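Home | Rooms | Galleries | Contact

The upstairs room at Nygård

April 1, 2022. Text by Nadiia Tkachuk

We moved into the upper floor at Nygård in October, and many people have asked me how we use it. I am not a designer, so please do not expect a magazine.
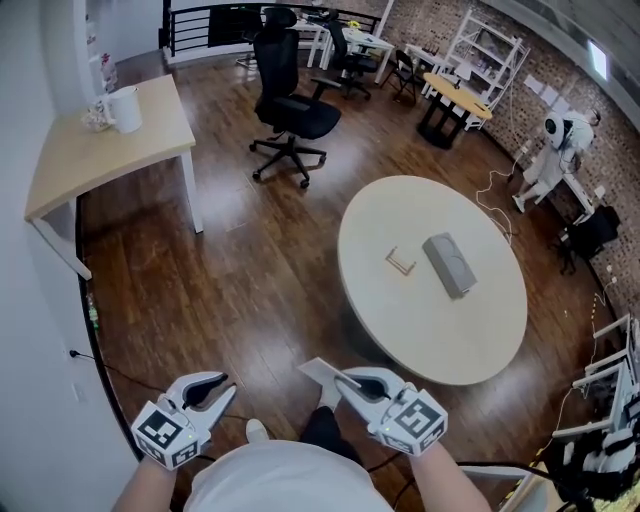
My colleague Jonatan Lunde found the place, and it took us seven weeks to agree on where everything should go. He wanted all the desks in one row. I wanted some space to walk. In the end I won, but he chose the chairs.

The round table
White, and the most used piece of furniture we have. Small things are always left on it, and I have stopped complaining.

The floor
Dark brown wood. It is beautiful in the morning and it shows every bit of dust by lunch. The cables still run across it, so lift your feet.

The desk by the wall
It has a light wooden top and white legs. The white container with the handle stays there, because every other place was worse.

The chairs
Black office chairs, one with a mesh back and armrests. The folding chair is for guests who do not stay long.

At the back
White desks and a black metal railing. I like this end best, it is more quiet.

Recent galleries
A small kitchen in Palldale
Jostari: shelves and hooks
The Zurkia reading corner

We use cookies to remember your settings. Accept | Read more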